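Monday, July 6, 2026

I said in January that I would stop being rude about the folding project until I had spent a proper day with it. I have now spent a day with it, and I'm going to be a little bit rude anyway.

For anyone new, I joined the evening robotics class at Clovadthorpe as a mature student, mostly to get out of the house. There are 17 of us, split into small groups, and every group has to enter something in the Drurside student challenge at the end of the summer. Ours is called Raptis. Raptis is meant to take a cloth out of a tub, lay it on a table and fold it twice. Somebody else chose the name and I voted against it.

My complaint has always been the same. A cloth is a rotten thing to give a robot. It has no fixed shape, it hides its own corners, and it never lands the same way twice. The group over the corridor went for stacking blocks, and people in ours were quite snooty about that. I thought the block people had read the rules more carefully than we had. You get marks for finishing.

Still, we were given the big room for a whole day, which never happens, and I went along with sandwiches and low hopes. Most of a day like that is sitting on a wheeled chair watching, or sitting on a wheeled chair typing. 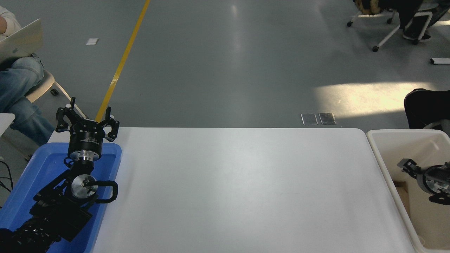
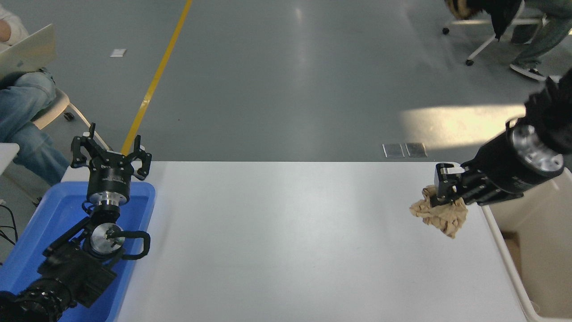

The running log for the project stands at 233 attempts. Of those, 129 are marked as successful, and when I first heard that number I was rather impressed. Then I asked what counted as successful. It means the cloth got from the tub to the table. It says nothing about folding. If you look only at the attempts that ended with something I would call folded, and I am generous about tea towels, you get 12.

I brought this up over lunch and was told that picking up is the hard part. Maybe so. But the picking up was the hard part in January as well, and back then the folding was going to be sorted by Easter. I'd be happier if we changed the entry to "moves a cloth from one place to another" and did it well. I was outvoted on that too.

What bothers me more is the way these things get shown. Last year's Drurside winners, the lot from Tirness, had a lovely film of their robot laying a table. It was smooth, it had music on it, and it went down a storm. I would have liked to see the tries they left out. Our group is already talking about making a film, and I have asked for the log to go on the same page as it, all of it, failures included. There was some muttering. I think I'll get my way on this one because I am the person who types up the log.

To be fair to the others, they work hard and they know far more than I do about the software. I also like the class, which I didn't expect. I've learnt to read an error message without feeling personally attacked, and I can set up the table without having to ask where everything goes. I just can't look at a grip and a lift and call it laundry.

Next session we go back to the small room, where the tables wobble. I've asked for a thicker cloth to try, something with a bit of stiffness in it, and if that goes badly I'll post the numbers here.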